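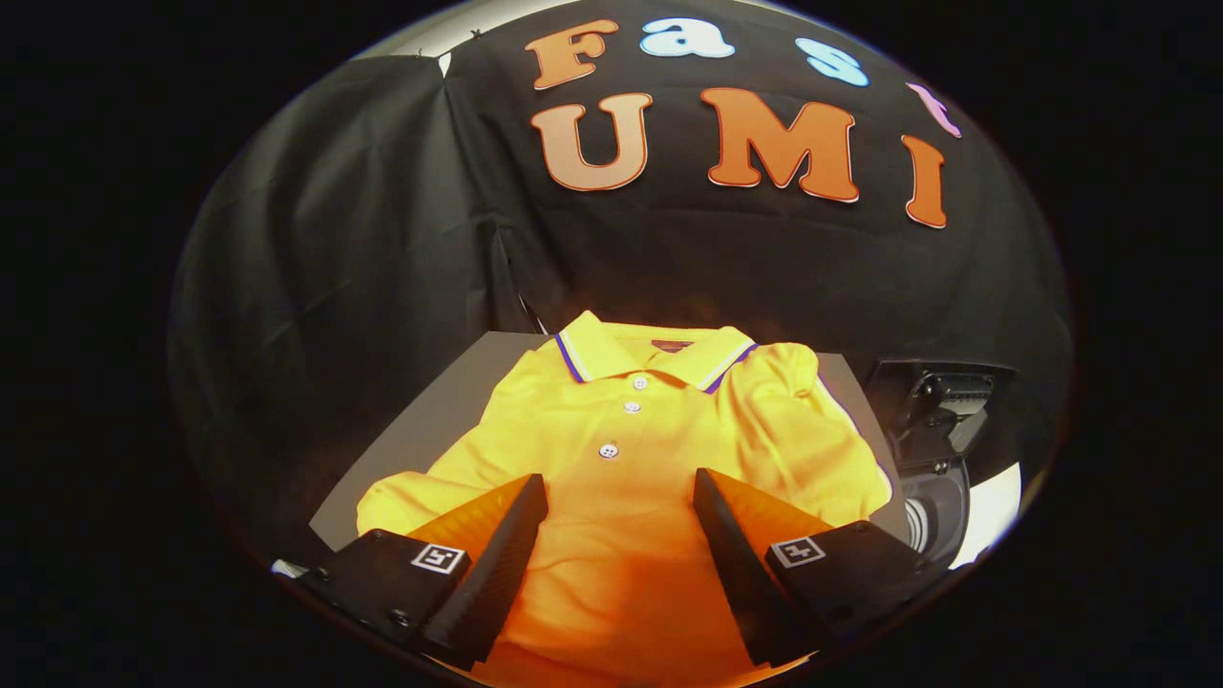
The Yellow Shirt

By the middle of October Fongchan Pongsiri had folded the yellow polo so many times that she had begun to have opinions about it, the way you have opinions about a cousin who stays too long. It was a cheerful shirt, bright as a lemon, with a stripe of royal blue and white along the collar and small white buttons down the front, and it would not lie flat. You could smooth the left sleeve out as nicely as you pleased and the right one would bunch itself up into a lump while you weren't looking. Then you would smooth the right one, and a ripple would travel across the chest and settle in where you had just been.

She had never once touched it with her fingers during a recording, of course. All of that was done with the grippers, one in each hand, black and a little heavier than they looked, with their ridged tips that could pinch up a fold of cotton if you came at it low enough. She had a callus from them, at the base of her right thumb, and she was rather proud of it. She had shown it to her mother on the phone.

The lab was upstairs from a tile showroom in Turnumville, two rooms and a kitchen, and the folding table stood in the larger one in front of the black cloth with the felt letters on it. Fongchan liked the letters. When she was tired she let her eyes rest on the blue ones, the a and the s, and counted to five, and started the next shirt.

"You're doing it again," said Wiroj Suwannarat, who sat at the monitor with his shoes off.

"Doing what?"

"Stopping. You put the left tip down by the button and then you stop and think. It's there on the recording, the whole pause. Then you go back and fix the shoulder."

"The shoulder was wrong."

"I know the shoulder was wrong! I'm only telling you it's going in the other folder."

The other folder was Dr. Nair's idea, or at any rate Dr. Nair's rule. Chandrasekhar Nair was a tidy man with a gentle voice, and he had explained it to all of them on the first day over a plate of pineapple. They were collecting demonstrations, he said, and a demonstration ought to be a clean thing. If a person fumbled a sleeve, or went back to redo a corner, or lost hold of the hem and had to fish for it, then the arm that learned from that person would learn to fumble and fish as well, and he did not care to spend a grant teaching a machine to fumble. So every recording got watched, and the clean ones went into the folder called Keep, and the rest went into a folder that Wiroj had named Evberg, after the town where he had failed his driving test.

They had 3805 recordings by then. Of those, 3231 were in Keep. Fongchan could do the subtraction as well as anyone, and she knew perfectly well whose work most of the difference was.

It bothered her more than she let on. Ekkachai Chareonsuk, who shared the shifts with her, folded like a man dealing cards. He had worked two summers in his aunt's clothing shop at the Chaiyaporn market, and his shirts simply went - sleeve, sleeve, side, side, up and over - and hardly a one of them had ever been sent to Evberg. He was nice about it, too, which made it harder. He offered to show her how to anchor the collar with one tip while the other swept the chest, and she practiced that at home with a pair of salad tongs until her downstairs neighbor asked if she was all right.

The arms were to have their first real trial on a Wednesday. Two of them, on a bench in the second room, wearing the same kind of fingers Fongchan wore all day, with the same square black-and-white markers on their blocks. Chaiwat Luangrath had been training the policy all week on Keep and nothing else, and he came in that morning with his hair wet and a bag of rice crackers for everyone, which was how you could tell he was nervous.

They laid the yellow shirt out. Dr. Nair did it himself, very neatly, and stepped back.

And it was lovely, it truly was. The arms came down together, took the left sleeve and brought it over, took the right and brought it over, and Fongchan, who had expected to feel nothing much, found that she had both hands pressed to her mouth. It moved like Ekkachai. You could see him in it, that little flick at the end. It folded the shirt into thirds and then in half and set it down, and everybody clapped, and Chaiwat ate four crackers in a row.

"Again," said Dr. Nair. "And this time, somebody rumple it."

Wiroj rumpled it, not even very much. He gave the right sleeve a push so that it bunched, the way it always did. The arms came down and took the left sleeve and brought it over, and reached for the right, and the right tip closed on a bit of nothing a finger's width above the cloth. Then it carried the nothing across, with great confidence, and flicked it, and went on to the next fold. It did the whole shirt that way. At the end it set down something that resembled a wrung-out dishcloth, and the arms went back to their resting place as if they had done very well.

They tried it 11 times that day with the shirt in different kinds of trouble. It came out properly folded twice.

Dr. Nair didn't scold anyone. He made tea, and he stood at the window with it for a long while, looking down at the tile showroom's parking lot. Chaiwat talked about lighting, and the camera, and whether the yellow was fooling something, with the light so warm on it. Ekkachai said perhaps his flick was too fast. Fongchan washed the cups. She had a thing to say and she washed every cup twice before she said it.

"It doesn't know it missed," she said.

Chaiwat turned around.

"When I miss, I know. The tips feel wrong, or I look and the sleeve's still lying there, and then I go back for it. I go back all the time. But Ekkachai almost never misses, so he never goes back, so..." She had a dish towel in her hands and she seemed to be folding it. "So it's never seen anybody go back. Has it? They're all in Evberg."

There was a silence, and Wiroj, in his socks, started to laugh in a helpless sort of way and said he would get the drive.

It wasn't as simple as tipping one folder into the other, though Fongchan would have liked it to be. A good many of the recordings in Evberg were no use to anybody. There were ones where the phone rang, and one where Ekkachai sneezed and the shirt went on the floor, and a whole afternoon when the grippers had been set up wrong. Dr. Nair said that if they were going to change the rule they would write down the new rule first, before anyone looked at a single clip, and it took them until supper to agree on a sentence. A recording could stay if the person lost the cloth, or misplaced it, and then put it right, and the shirt ended up folded. It could stay no matter how long the person took. He wrote it on the back of the pineapple receipt and had each of them initial it.

Then they watched. It took most of nine days, with the blinds down and the heater ticking, and Fongchan had to sit and see herself on the monitor, hour after hour, getting it wrong. There was her left tip hovering by the button. There was the pause. She had thought of those pauses as a sort of stammer, and had been ashamed of them, and it was peculiar to hear Chaiwat murmur, "Oh, that's good, look, she's checking," and see him make a mark on his sheet.

He trained it over the weekend. On the next trial day he brought no crackers, having been too anxious to stop at the shop, and Dr. Nair insisted that they use the very same rumples as before, which Wiroj had photographed and now re-created with his tongue between his teeth, nudging the collar this way and that. He was particular about it. He did the bunched sleeve three times over before he was satisfied.

The arms came down. Left sleeve, over. Then the right tip went out and closed, and came up with nothing in it.

And stopped.

It was hardly a second. It hung there beside the buttons with its two ridged fingers a little open, and Fongchan felt her own thumb twitch at the callus. Then it went back down, lower this time, and sidled in under the lump, and got it.

"Well, that's you," Ekkachai said to her, delighted. "That's exactly you! That's how you get the last noodle."

They got nine out of the 11. Chaiwat wanted to run it on the other shirts straight away, the gray one and the one with long sleeves, and Dr. Nair said tomorrow, and then said all right, the gray one. He was already fussing over what to call it in the paper. He didn't think the reviewers at the Wellorora workshop would care for the word fumble. Wiroj said they should put the driving test in the acknowledgments.

On one of the two that failed, the arm had gone back for the sleeve five times, patient as anything, and missed it every time, and the clock had run out on it. Fongchan asked to see that one again. She pulled a stool up close to the monitor and watched it all the way through, and then she went into the other room, laid the yellow shirt out on the gray table, pushed the right sleeve into a lump, and picked up the grippers.

"Are you recording?" she called.

"Hang on," said Wiroj. "Let me find my shoes." But he was only looking for his glasses, and in a minute he had them, and he said go ahead.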